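讲稿备注：工作台收纳，到底省了谁的时间
主讲：Theda Strobel
11月，Lorurport 分场，下午场，限时15分钟

（开场别放片头，直接说话。）

先讲我不信的那一条。过去几年凡是谈工作台的文章，都有一句“桌面清空，效率翻倍”。我找过这句话的出处，找到的是一篇引另一篇，最后引到一家卖抽屉的公司。翻倍是拿什么跟什么比，没有写。所以今天我不讲翻倍，也请大家提问的时候别拿这个数来问我。

（停一下，看看有没有人要反驳。上次在 Irnness 有人当场站起来，挺好的，让他说完。）

第一部分：托盘

托盘是最便宜的收纳，也是最容易骗人的收纳。把零碎东西全扫进一个盘子里，桌子立刻好看了，可是东西一件也没少，要找的时候还是得翻。Detlef Eichhorn 在 Gotport 的车间里给每个台子发了一个托盘，发完大家都说好。我三个星期以后再去，有一半的托盘已经变成了杂物坑，里面有螺丝、糖纸、一截用过的胶带，还有一把谁都说不是自己的钥匙。

Detlef 不同意我的看法，他觉得有坑总比没坑强，至少坑的位置是固定的。这话有点道理，我得承认。（这里照实说，别把他讲成反面教材，他可能就坐在下面。）

我的建议很窄：托盘只放这一道活要用的东西，活做完，盘子倒空。带边的比平板好，小件滚不出去。颜色要和台面拉开，深色盘配浅色垫，一眼看得见盘子空没空。至于盘子里再分格，我试过，分了格以后大家开始为格子吵架，就拆了。

第二部分：垫板

很多人把垫板当成保护桌子用的。我更看重它画出来的那条边：板子上面是干活的地方，板子外面是放东西的地方。这条边一旦糊了，后面什么标签、什么颜色管理都救不回来。

泡沫板轻，换起来便宜，小东西落上去声音也小。缺点是容易压出坑，切东西一刀就废。Wegener 那份选购手册把泡沫板排在最后一位，理由是“不耐久”。我的疑问是，为什么一块垫板非要耐久？用脏了就换一块，比一块用了多年、谁都不舍得扔的硬板要干净。手册里也没讲他们是怎么测的，我写信去问过，没有回音。

还有固定的问题。桌子如果会晃，先别谈收纳。夹子、角码、加重，哪样顺手用哪样。我见过有人给一张摇摇晃晃的桌子配了一整套标签盒，标签印得非常漂亮，一推桌子全倒。

第三部分：线和地面

讲到这里一般会有人说，桌面我已经很干净了。好，那请往下看。

台面上的乱，很多时候是被赶到地上去了。电源、主机、接线，桌上不许放，就统统下地。拍照的时候镜头只对着桌面，于是照片里人人都是模范。Drita Dumitrescu 做过一轮走访，她只拍地面，不拍桌面，交上来的东西跟各部门自己报的完全是两回事。我很喜欢这个办法，虽然她因此得罪了不少人。

（放图。给大家几秒钟自己看，先别说话。）

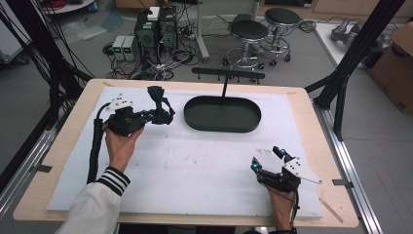
图1　台面与地面：白色泡沫板上放着深绿色椭圆托盘，后方地上散着一片黑色线缆。

（等大家看完再讲。）

板上那个托盘，有边，平底，颜色和垫板分得很开，这几条我都给过关。板子右下角旁边的桌面上搁着一根细木棍，它算工具还是算落单的？我问过几个人，答案各不相同，说明它没有一个说好的位置。然后请看后面的地面，两台黑色主机并排立着，左边是两台电源，线就铺在前面。要是只给台面打分，这里分数不低；把地面算进去，我就不愿意打分了。

理线这件事我也不全信。扎带扎得太死，换一根线要剪五根，下次就没人扎了。螺旋套管好一些，可以中途抽出来。走线槽最整齐，也最贵，Hugo Sabatier 给过一个报价，一个工位500欧，我当时就把那页翻过去了。对大多数人来说，线离开走路的地方就算合格，漂不漂亮另说。带轮子的凳子尤其要留神，轮子压线，时间长了外皮是会坏的。

第四部分：怎么知道有没有用

这部分我讲得最没底气。我们自己试的时候，前后记了大约200次取放，想看看整理以后找东西是不是快了。快是快了一点，可是大家都知道有人在旁边掐表，谁会慢吞吞地找？Gisela Wunderlich 建议过一个月不打招呼再记一次，后来因为搬楼没做成。所以手上这组数，我不放在幻灯片上，有人问就口头讲，连这个毛病一起讲。

如果只能带走一件事，回去找一张大家都说整齐的台子，蹲下来看看。

（时间不够就砍掉理线那段报价。提问留给后排，前排的人茶歇时都能找到我。借来的翻页笔要还给 Gisela。）

近期讲稿
标签机买来以后
抽屉深度与遗忘速度
洞洞板：挂满了然后呢
Irnness 分场问答整理
公共工具柜要不要上锁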